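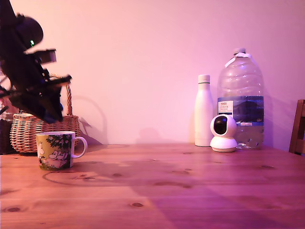 3. The Classroom Project

3.1 Setting and participants

The work reported in this section grew out of the spring project course at Pellham, where students in their second year spend a term building up one complete piece of robot behavior from start to finish. We had taught the course before with simulated arms only, and while the students learned a good deal that way, many of them told us (kindly, but more than once!) that they would have liked to see something real move. For the term described here we were glad to be able to say yes, and the task we settled on was a homely one: picking up and placing ordinary tableware on an ordinary table.

Students worked in teams, and each team was responsible for its own recordings, its own training runs and its own written log. The logs turned out to be a richer source than we had expected, and we draw on them throughout this section. The first complete set of recordings was closed on March 30, 2021, and the final demonstrations were held in May.

3.2 Choice of objects

We asked the teams to bring things from home or from the shared kitchen, with the one request that nothing be precious to anybody. This gave us a pleasantly mixed collection of cups, mugs, bottles and baskets, and it also gave us shapes we would never have thought to order from a catalog. Cups soon became the favorite. A cup has an inside and an outside, it may or may not have a handle, and a small one can very easily hide a large one from a camera mounted near the gripper, so that a team has to think hard about what the learning program is really being shown.

The case in Figure 2 came up again and again in the logs. The gripper holds a small cup with a blue lid by closing just under the rim of the lid, and from above the lid overlaps part of the larger white cup behind it. Students found this view hard to label. Several of them marked the white cup as ending where the lid began, and others drew its rim as a full circle, passing behind the lid and the finger. Both readings can be defended, and we let the teams argue it out before we settled on the second one for everybody.

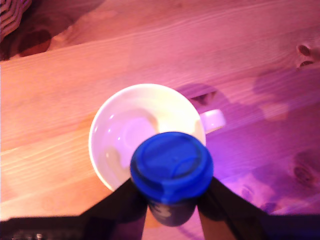

Source: Pellham project course, Datstead teaching collection.

Figure 2. Small lidded cup held between the gripper fingers, with the large white cup partly hidden behind it. Colored light on the tabletop.

3.3 Recording and lighting

Each team recorded 30 attempts per session, and by the end of the term we had 182 attempts that met the rules for inclusion set out in Section 2. Of these, 140 were used for training and the remaining ones were kept aside for testing. The lighting was varied on purpose. Under plain white light the early models did nicely, and the students were understandably proud of them, but a pink or violet cast over the table was enough to upset most of that good work. Shadows with soft edges caused trouble too, and so did the bright patches on glazed surfaces, which one early model took for separate small objects.

Kedir Gebru, who looked after the software side of the course, suggested that the teams train on mixed lighting from the very first week and leave white light for later. Two teams, Mekonnen and Drindia (the students chose the names themselves), took up the idea and rewrote their schedules around it. Their logs make enjoyable reading. Team Drindia spent most of a session deciding whether a shadow lying across a knot in the wood ought to be noted at all, and in the end they wrote a full page about it, which we have kept with the course materials for next year's group.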